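Workshop > Audio > Record care and storage

Most surface noise on a used record is dirt, and most of that dirt comes out with a wet clean. Work on a flat table with the disc on a clean cotton towel. Mix distilled water with a small amount of laboratory-grade surfactant. Tap water leaves mineral deposits in the groove as it dries.

Apply the solution with a soft brush, following the groove, and keep the label dry. Leave it for 2 minutes, make 6 more passes with the brush, then rinse with plain distilled water. Shellac discs must never be cleaned with anything containing alcohol, which dissolves the surface. 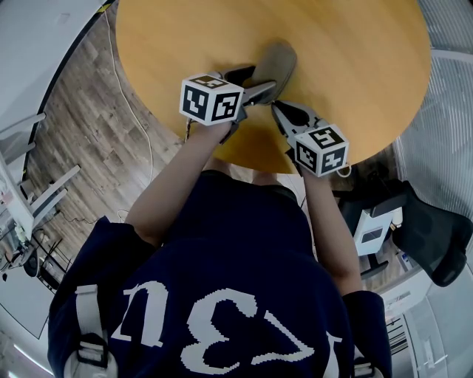 Drying takes 30 minutes in a rack at room temperature. Do not use a hair dryer. Vinyl softens at fairly low heat and a warped edge is difficult to correct. Put the dry record into a new polyethylene-lined inner sleeve. The old paper sleeve holds the dust that was just removed.

Clean the stylus at the same session. Draw a dry carbon-fiber stylus brush from back to front only. Side-to-side strokes can bend the cantilever. Check tracking force afterward with a digital gauge placed on the platter, and set it to the middle of the cartridge maker's range. Anti-skate is normally set to the same value.

Store records upright, without lean, away from radiators. Shelves should have a divider every foot or so. Tumelo Mokoena adds that catalog stickers belong on the outer sleeve, low on the back, where the adhesive cannot reach the disc.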